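The case for keeping fewer cups

My kitchen cupboard once held 50 cups and mugs. There are two of us in the flat. I know the figure because last July the shelf bracket gave way and I had to put everything on the floor to mend it.

I am not a tidy person by nature and I have no wish to tell anyone to live in a white box. But I have come to think that most households own far too many things to drink from, and that we keep them for poor reasons. Mugs are given as presents by people who don't know what else to give. They come home from work events. My former employer, Prolavmont, handed out a mug at every summer party, and I was there for 7 of them. I never drank from one, as the handles were too small for my fingers.

The usual defence is that you need spares for guests. I asked my neighbour Kristof Dierckx when he last had more than six people round for coffee. He thought about it and said his mother's birthday, before he moved. He has a whole sideboard of cups. Paper ones would have done for that afternoon, or he could have borrowed mine.

A better defence is sentiment. I kept a chipped brown cup that belonged to my uncle, Gyula Lakatos, and I would be sorry to lose it. That is one cup. It was stuck behind a row of others where I couldn't reach it, so for years I didn't use it at all. Now it stands at the front and I have my tea in it most mornings.

Some people will say that getting rid of things is wasteful, and they have a point. A cup in the bin is worse than a cup in the cupboard. Mine went in two boxes to the charity shop on Peeters Street, and the woman there told me plainly that they already had almost 100 and could only take matching sets. The rest went to a school fair. It took me a month to find homes for them, and I would rather have spent the time on something else. The lesson I draw is that the place to stop is at the door, when someone holds out a free one and you say no thank you.

I now own eight. I wash up more often, which takes a few minutes, and the sink is never full. The cupboard door shuts. If a visitor arrives and there is no clean cup, I rinse one while the kettle boils.

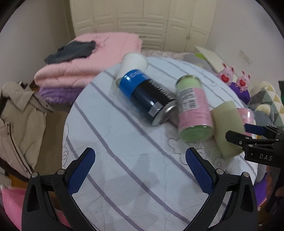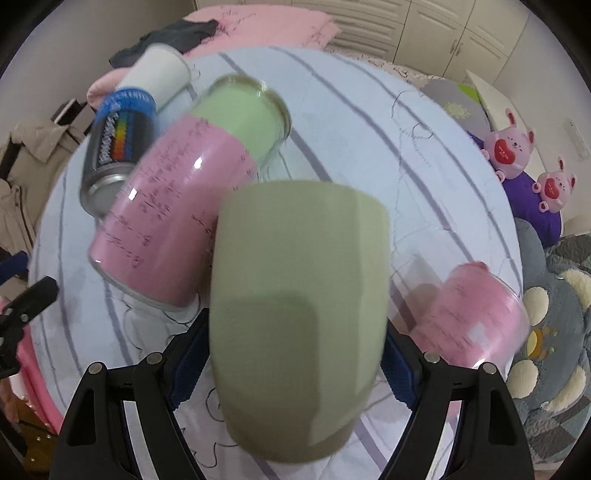 A white paper cup among the things on the sheet, first picture, and a plain olive-green one, second picture.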